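Chair and Stool Inspection Checklist: Fabric Seats on Tubular Metal Legs
Civine Workplace Fitouts, Ocampo Street tenancy, ground floor and mezzanine
Inspection date: 20/11/2020 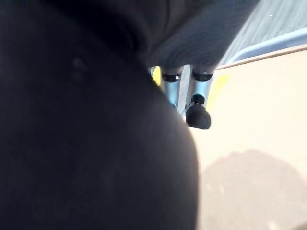 How often should the leg collars and foot caps be checked?

Every 18 weeks for general seating, and after any relocation between floors. Seating in the kitchen and the front waiting area is checked at half that interval. A chair reported as rocking is taken out of use the same day and inspected before it goes back.

Scope

Covers upholstered chairs and stools with fixed tubular legs. Gas-lift task chairs are on the Flison sheet and are not recorded on this form. Folding chairs are excluded.

Preparation

Clear a flat section of hard floor. Do not test on carpet tile, as the pile hides a short leg. Required: torch, 300 mm rule, hex keys, dry cloth, tags. Turn the chair over onto a clean blanket for items 3 to 7.

Checklist

1. Stability. Stand the chair on hard floor and press each corner of the seat in turn.
Result: Pass, one exception.
Comment: Chair 919 rocks on the diagonal. Tagged. See item 5.

2. Seat fabric, top and edges. Look for splits, pulled threads and exposed foam.
Result: Pass.
Comment: Pilling on the front edge of several mezzanine chairs. Cosmetic, no action.

3. Seat underside. Check that the fabric is held down along its full edge, with no protruding staples.
Result: Fail, two chairs.
Comment: Lifted staples at the rear edge. Pressed flat on site. Restaple at next visit.

4. Collars at the top of the legs. Each collar should sit square and should not turn by hand. Check for cracking on the inner face, using the torch.
Result: Pass.
Comment: Where two tubes run close together, the gap is too narrow for a finger. Run a folded cloth through it and look for grit or metal dust.

5. Foot caps. Check that each cap is present, fully seated and not worn through to the tube.
Result: Fail, one chair.
Comment: Chair 919, rear left cap worn through. Replace all caps on the chair as a set. A single new cap will leave it uneven.

6. Tube finish. Check for rust, dents, flaking and sharp edges.
Result: Pass.
Comment: Light scuffing near floor level on the waiting area chairs. Pitting deeper than a fingernail can detect is to be recorded and photographed.

7. Fixings. Test with a hex key. Nip up if loose, and do not overtighten into timber.
Result: Pass after adjustment.
Comment: Mezzanine fixings were generally looser than ground floor. Shorten the interval there if repeated in March.

8. Asset label. Legible and matching the register.
Result: Fail, one chair.
Comment: Label 1,168 is on a stool but is listed in the register as a chair. Register to be corrected.

Parts required

Foot caps, black rubber, one set. Confirm the outside diameter of the tube with callipers before ordering from Fokisari. The caps left in the storeroom are a size too large and work loose within weeks.

Tagging

Red tag: out of use. Yellow tag: usable, repair due. Remove a tag only after the repair has been entered in the register.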